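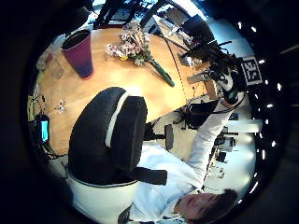 The bouquet on the long table at Larell is a small one: pink and white blossoms, a few brownish sprigs, one yellow bloom low down. The stems are wrapped in dark green. A tapered container stands by it, maroon at the top and going through purple to dark blue at the base.

Larell is a shared workroom on the second floor of the Restell building. The table came first. Değirmenci, a furniture shop two streets over, sold it to the group at a discount in June, and it took most of a morning to get it up the stairs. It has been in use every day since. People solder on it, eat lunch on it and leave their things on it overnight.

Flowers started arriving last winter. Flevitz, the florist on the ground floor, closes at 7 on Friday and sells off short bunches for $9. Somebody from upstairs usually buys one. There is no schedule for this and some weeks are missed.

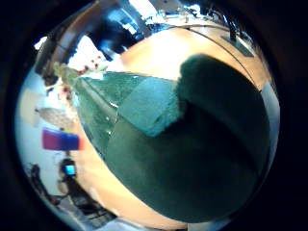 Green suits the wood, which is a warm tan and turns paler where the light hits it. Bunches from downstairs are sold wrapped, and it's common for one to lie on its side for a while before anyone goes looking for water.

Flevitz suggests cutting the stems at a slant and stripping any leaves that would sit below the waterline. Change the water every other day. Keep the flowers out of direct sun and away from the radiator. A mixed bunch treated this way can last 10 days, though the sprigs will go on longer and can be dried.

The workroom is open to members until 9 most evenings. A day pass is $30 and includes a place at the table.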